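Last revised 13 July 2020

# Running a manual cycle count on a shared path

A manual count needs two people, a form, and a clear view of the path. The method below is the one used for the Ladska riverside route and can be applied to any path or lane where no automatic counter is fitted.

## Before the count

1. Choose a point where riders cannot turn off. On the Ladska route this is the narrow section between the Valero bridge and the boat steps.
2. Draw an imaginary line across the path, using a lamp post or sign as the marker. Note the marker on the form.
3. Agree the directions. Write "towards Valero" and "away from Valero", never "left" and "right".
4. Check for events, roadworks or diversions on the day. A diverted route gives a figure that cannot be compared with other counts.

September is the preferred month. Schools are open and the light is still good at the evening peak.

## Filling in the form

The Cletilel form has one row per 15-minute period. Use tally marks and write the total for the row only when the period has ended. Start a new row on time, even if the previous one has not been added up.

Record:

- adult cycles
- child cycles
- cargo cycles and trailers
- e-scooters, in the separate column

A tandem is one cycle. A child carried in a seat is not counted. A person pushing a cycle across the line is counted as a pedestrian, or left out if pedestrians are not being recorded.

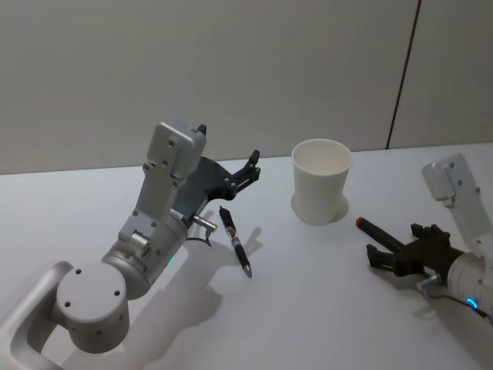
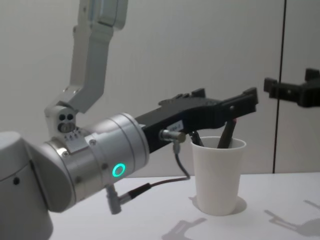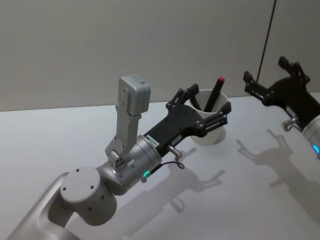
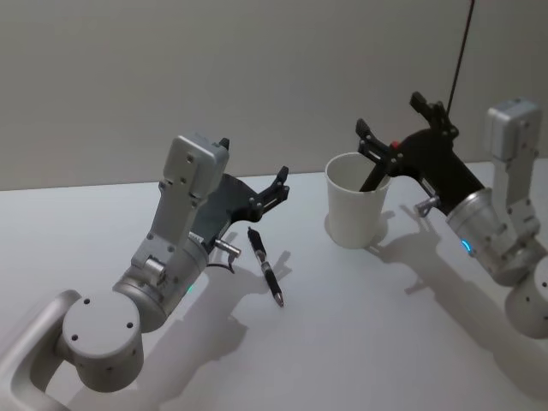
*Robot arms at a white tabletop.*

## During the count

Stand or sit well clear of the path. One person counts each direction. If flow in one direction rises above 200 an hour, a third person should take over the form and the two counters call out each rider.

If a rider crosses the line and comes back, mark both movements. Do not try to remove repeat trips. The count measures movements, and the number of separate riders cannot be worked out from it.

Note the weather at the start of each hour: dry, light rain or heavy rain. Temperature is optional.

## After the count

Add each column, then each row, and check that the two grand totals agree. If they differ, go back to the tally marks. Do not adjust a single cell to make the form balance.

Enter the totals in the Sarantis spreadsheet as follows:

| Column | Entry | Sample |
|---|---|---|
| B | Start of hour | 08:00 |
| C | Towards Valero | 121 |
| D | Away from Valero | 18 |
| E | Weather code | 2 |

Leave missed periods blank. A zero means that the path was watched and no cycles passed.

Keep the paper forms until the following year's count has been entered. Scan both sides, as notes on diversions are usually written on the back.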